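I've been running Cundard on my own machines since September, and on a small office network for most of that time too, so I think I can finally write something fair about it. Short version: I love it. The longer version has a few complaints in it, but I'll say up front that it's the first vulnerability scanner I've kept switched on after the trial month.

For anyone who hasn't come across it, Cundard is a local scanner for Linux hosts. You install a small agent, it looks at your installed packages, running services and a fair amount of configuration, and it tells you what needs patching and how badly. It doesn't send your package list anywhere. Advisory data comes down as a signed bundle, the matching happens on the box, and the report stays there unless you point it at a collector.

## Why I went looking

My old setup was a cron job, a mailing list subscription and a lot of hope. That held up fine while I had two servers. Then I took over the network for Briketti, a design shop with eight people and far more Linux boxes than you'd expect, most of them set up by whoever happened to be there that week. Debian, Ubuntu, two Fedora workstations, and a CentOS machine that I was told never to reboot (I rebooted it, it's fine).

I tried Stevens first. It's a decent product and the dashboard is gorgeous, but it wants a central server with more memory than anything else on that network, and it reported every library with an old version number as vulnerable, whether or not the distribution had backported the fix. My first scan came back with 3298 findings. I read a couple of screens' worth and closed the lid.

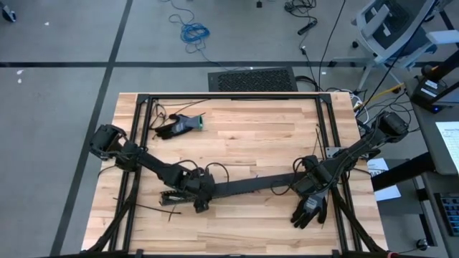 ## Setup

Lovely. One package, one config file, one systemd timer. On Debian and Ubuntu I had the agent reporting before my coffee was done. Fedora needed an extra SELinux module, which is in the docs but buried under "Advanced" when it really belongs on the install page.

The config file is plain TOML and the comments in it are written by somebody who has clearly answered the same support questions many times. The part I edited looks like this:

```
[scan]
schedule = "daily"
backports = true
kernel = "running"

[report]
min_severity = "medium"
group_by = "fix"
```

That `kernel = "running"` line deserves some applause. Plenty of scanners look at the newest kernel package on disk and tell you all is well, while the machine is still happily running the one from before the update. Cundard checks what's loaded. It also checks long-running processes for deleted libraries, so if you've upgraded OpenSSL but never restarted the mail server, it says so, by name, with the process ID.

## The results

Same machines, same week, after the Stevens scan: 50 findings. I went through every one of them by hand over a long evening, because I didn't believe it. Two were wrong. The rest were real, and a handful were embarrassing, including a print service listening on every interface of a laptop that gets carried into cafés.

The difference is the backport handling. Cundard reads the distribution's own security tracker along with the upstream advisories, and when the two disagree it shows you both and tells you which one it went with. You can override that per package. I've done it once.

Grouping by fix is the other thing I'd struggle to give up. You don't get a wall of CVE numbers, you get a short list of things to do: upgrade this, restart that, turn this option off. Each entry unfolds to show the advisories it would close. I've started pasting the list straight into our ticket tracker and it makes sense to people who've never read an advisory in their lives - that alone has saved me so many meetings!

Local privilege bugs get handled sensibly too. A flaw that needs a logged-in user is ranked higher on a shared workstation than on a single-purpose server with no shell accounts. It works this out from the accounts on the host and explains the reasoning in one line under the score. You can disagree with it, and sometimes I do, but at least there's something there to disagree with.

## Speed and load

A full scan on the oldest box takes under two minutes and I've never had anyone notice it running. The agent idles at next to nothing. The collector is a single binary with a SQLite file behind it, and I have it on the same little machine that does DNS. The docs say it's comfortable with up to 500 hosts. I can't test that, and I'd want a proper database well before then, but for a small network it barely registers.

## What I don't like

The web interface is plain to the point of being grumpy. There's no search across hosts, so if a new bug lands and you want to know which machines have the affected package, you go to the command line:

`cundard query --package libxfont2 --all`

It's quick and the output is clear, so I've stopped minding, but a colleague who doesn't live in a terminal would be stuck.

Container support is half there. It sees images on disk and scans them properly, but it won't tell you which running container came from which image unless you turn on an option that's still marked experimental. I turned it on. It crashed the agent once, then behaved.

Email alerts are all or nothing. I'd like one message a day for medium findings and an immediate one for critical ones, and right now I do that with a filter in my mail client like it's 2004.

And BSD people are out of luck for the moment. There's an agent for FreeBSD in the repository, but the advisory bundle for it is thin, and OpenBSD isn't covered at all.

I passed a draft of this to a few people who run the same thing, mostly to check I hadn't lost my head over it. 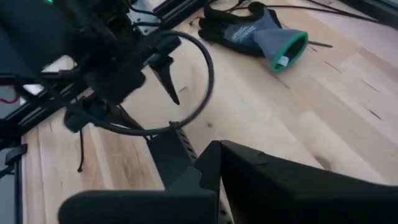 Teun Koster thinks I'm being too kind about the alerts. He missed a critical sudo fix for two days with the daily digest on, and says he'd take half a star off for that alone. He also pointed out that the signed bundle can be mirrored inside your own network, and he has it feeding a group of machines with no internet access at all. I hadn't tried that. I have now, and it took one line in the config and a folder on a web server.

Kobe Van Loon moved over from Peltura and mostly misses its reports, which come out as tidy PDFs that an auditor will accept without a phone call. Cundard gives you JSON, CSV and a bare HTML page. If you have to hand paperwork to somebody every quarter, try the export before you commit to anything.

## Price

The agent and the collector are free and open source. There's a paid plan that gets you faster advisory bundles (hourly instead of daily) and actual humans to write to. I paid for it after the second month, partly for the hourly bundles and partly out of gratitude. Support has answered me three times, once with a patch attached.

## Who should try it

If you look after a handful of Linux machines, or a few dozen, and you're tired of scanners that shout about things your distribution fixed ages ago, install it on one box tonight and see what it says. Leave `min_severity` at medium for the first week. I set mine to low out of curiosity and had to scroll past a great many opinions about my SSH banner.

Version 2 of the collector is in beta and has host search in it. I've got it on a spare machine, and so far the only thing I've broken is the dark theme.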